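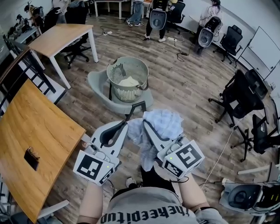 Visit Report: Open Studios in the Prirkville Mill District

In October, members of the Nurport Arts Council traveled to Prirkville for the town's open studio weekend. The purpose of the visit was to learn how a town of modest size runs an event of this kind, and which of its practices might suit Nurport.

Arrival and Registration

Visitors check in at the Akanda Building, a former shoe factory that now holds 25 studios on three floors. Registration opened at 10 a.m. Each guest received a printed map listing all 70 participating artists. The map was clear for the main buildings but less so for the home studios north of the river, where street signs are few.

The Studios

Work on view included painting, printmaking, weaving, ceramics and furniture. Several artists gave short demonstrations through the afternoon. The letterpress shop on the second floor drew the longest line, and its 2 p.m. session started late as a result. Prices were posted in nearly every studio, a practice our members found helpful.

Hirkar Hall

The group exhibition at Hirkar Hall shows one piece by each artist, hung in the order of the map. Staff at the front desk reported 628 visitors on the first day, compared with 596 on the first day last year. Lighting in the rear gallery was uneven – two textile pieces were difficult to see – and seating was limited.

Matters for Follow-Up

The Council has requested a copy of the artist agreement and the parking plan. Members also asked how entry fees are set for first-time artists, who pay half the regular rate in Prirkville. Both items will be placed on the agenda for the next meeting in Nurport.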